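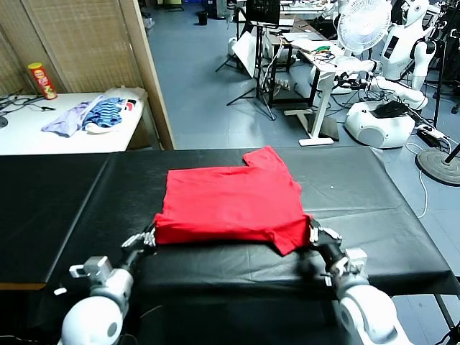

Folded red T-shirt on the long table, black leatherette top.

Ostside Clothing Exchange and Laundry Room
Premises Safety Checklist with Comments
Inspection date: 2019-09-15
Inspected by: Umut Ekinci
Areas covered: front entrance, sorting room, laundry room, stock room, kitchen corner, rear yard

Marks used: OK = no action. ATTN = works but needs attention. FAIL = fix before next public opening. N/A = does not apply.

Items carried over from the January inspection are marked (carried).

SECTION 1. ENTRANCE AND WALKWAYS

1.1 Front step and handrail secure – OK
Handrail was rebolted after January. No movement when pulled hard from either side.

1.2 Door closer working – ATTN
Closes too fast in the last foot or so. It will catch a stroller or a slow walker. Adjusting screw is on the side facing the wall and needs a short screwdriver. Ours is missing from the drawer.

1.3 Entrance mat flat, edges down – FAIL (carried)
Same corner as last time. Tape has been put over the tape. Please take the mat up and leave it up until a new one comes. Bare floor is safer than a curled mat.

1.4 Main aisle clear to full width – ATTN
Clear when I arrived. By noon there were two rolling racks parked in it. Racks go against the window wall when they are not being filled.

1.5 Lighting over entrance – OK

1.6 Ramp surface – OK
Grit strips are worn in the middle but still rough to the shoe. Look again before winter.

SECTION 2. EXITS AND FIRE

2.1 Exit signs lit – OK
Both signs lit on mains and on the test button.

2.2 Rear exit opens without a key – OK

2.3 Rear exit path clear – FAIL
Bags of donations stacked inside the door to waist height. They were moved while I was there. This is the third inspection in a row with bags in that spot, so moving them on the day does not clear the item. I want a line painted on the floor and nothing past it. Paint is in the yard shed.

2.4 Fire extinguishers in place, gauge in green, tag current – ATTN
Stock room and kitchen corner units are fine. Laundry room unit is in the green but the tag has faded and the date cannot be read. Dovhaniuk services these and should be asked to retag on their next call. If they have no visit booked, book one.

2.5 Extinguisher bracket height – OK

2.6 Smoke alarms tested – OK
All sounded. The stock room alarm is hard to hear from the laundry room with the dryers going. Not a fail under our list but worth talking about.

2.7 Evacuation map posted – ATTN
Map still shows the old wall between sorting and stock. Redraw it. Pencil is fine for now as long as it is right.

2.8 Drill held since last inspection – FAIL
None in the log. One person told me there was a drill in spring. If it is not in the log I can't count it.

SECTION 3. ELECTRICAL

3.1 Panel accessible, three feet clear in front – OK

3.2 Breakers labeled – ATTN
Labels for the dryers are swapped. Dryer 2 goes off when you throw the breaker marked Dryer 3. I put masking tape over both and wrote the right numbers on it. Needs proper labels.

3.3 Extension cords – FAIL
One brown household cord running behind the shelf to the steamer. The steamer plugs straight into the wall or it does not get used. I took the cord away and it is in the office.

3.4 Cord condition, irons and steamer – ATTN
Iron A good. Iron B has a kink where the cord enters the handle, no bare wire. Do not wrap the cord around the iron while it is hot. Steamer cord good.

3.5 GFCI outlets by the sinks – OK
Tripped and reset properly.

3.6 Cover plates – OK
The cracked one by the coat hooks has been replaced.

SECTION 4. LAUNDRY ROOM

4.1 Washer hoses – ATTN
Washer 1 hoses are the braided type and fine. Washer 2 has the old rubber hoses and they are stiff. No leak. Replace both before the end of the year, hot and cold together.

4.2 Floor drain clear – OK
Poured a bucket down, went straight away.

4.3 Dryer lint screens – ATTN
Dryers 1 and 3 clean. Dryer 2 screen had a thick mat of lint. The sign says to clean it after every load and the sign is right in front of you when you open the door.

4.4 Dryer vent duct – OK
Cleaned by Grernau in summer, receipt in the binder. The outside flap opens and shuts freely.

4.5 Detergent and bleach storage – FAIL
Bleach was on the floor under the sink beside the ammonia glass cleaner. These two are never to be stored together. Bleach goes in the locked cabinet, glass cleaner stays in the kitchen corner. The bleach was moved during the inspection. Marked as a fail anyway because the cabinet key was not on its hook and it took a while to find.

4.6 Safety data sheets – ATTN
Binder is there. The sheet for the Didex stain remover is missing. Ask the supplier for one and do not use that product until it is in the binder.

4.7 Gloves available – OK
Medium and large only. Some helpers have small hands and have been going without. Add small to the next order.

4.8 Floor wet sign – OK

SECTION 5. SORTING AND FOLDING

5.1 Tables stable – OK
Leaned on every corner. No rocking. Folding legs locked where fitted.

5.2 Table tops – OK
No splits or sharp edges. Wipe down at the start and end of each session with the mild cleaner only.

5.3 Table height – ATTN
Two people mentioned sore backs. The small table by the window is too low for standing work. Put it on risers or use it with a stool.

5.4 Sharps check on incoming bags – FAIL
I watched four bags opened. Three were tipped out on the table properly. One was reached into by hand. We have had pins, a razor blade and a broken drinking glass come in with donations before. Tip, look, then touch. This needs to be said out loud at the start of every session, not only put on the wall.

5.5 Scissors and seam rippers – OK
Stored in the tin with the lid on.

5.6 Hanger bins – ATTN
Overfull. Wire hangers sticking out at eye level for a child. Empty them at half full.

5.7 Bag weights – ATTN
Several were too heavy for one person. Donors can't be stopped from overfilling but we can split a bag before we lift it.

5.8 Folded stock, stack height – OK
Stacks below the shelf lip. T-shirts and knitwear folded flat, no leaning piles.

SECTION 6. STOCK ROOM

6.1 Shelving fixed to wall – OK
All uprights have their brackets.

6.2 Shelf load – ATTN
Posted limit is 500 lb per bay. The denim bay looks close to it. We have no way of weighing a full bay in place, so weigh a typical box, multiply, and write the answer on the sheet. Move the top row down to the floor pallets until that has been done.

6.3 Heavy items at waist height or lower – FAIL
Boots on the top shelf again. Boots go at the bottom, hats go at the top.

6.4 Step stool – OK
Feet have rubber. The old wooden stool has been thrown out as requested.

6.5 Clearance below ceiling lights – OK

6.6 Signs of pests or moth – ATTN
Traps by the wool bay had a few moths. Change the traps and bag the wool items – sealed bags, not tied. Check again in a month.

SECTION 7. KITCHEN CORNER AND FIRST AID

7.1 Kettle and microwave – OK

7.2 Refrigerator temperature – OK
Thermometer read 38. Somebody's lunch in there should be claimed or thrown out.

7.3 First aid kit stocked – ATTN
Short on large bandages. Burn gel is out of date. Eyewash is good.

7.4 Accident book – OK
Two entries since last time, both minor. One iron burn to a finger, one bumped head on the stock room shelf. Both filled in fully, thank you.

7.5 Emergency numbers posted – OK

SECTION 8. REAR YARD

8.1 Gate latch – OK

8.2 Paving – ATTN
One slab has lifted by the drain. Mark it with the yellow paint until it can be reset.

8.3 Dumpster lid closed – OK

8.4 Textile bank locked – OK

SPENDING

The repair fund has $700 in it. From that I would buy the washer hoses, the mat, breaker labels, burn gel and a replacement short screwdriver, in that order. The paving can wait for a separate quote. Resetting the whole strip was quoted at $2,421 last year, and I think one slab can be done for far less.

FOLLOW-UP

All FAIL items to be closed and initialed before the next public opening. ATTN items within 30 days unless a different time is given in the comment. Put the initials in the paper copy in the office, since the copy on this page does not get updated.

Item 2.8 can be closed by holding a drill and writing down the time it took to get everyone to the yard gate.

U. Ekinci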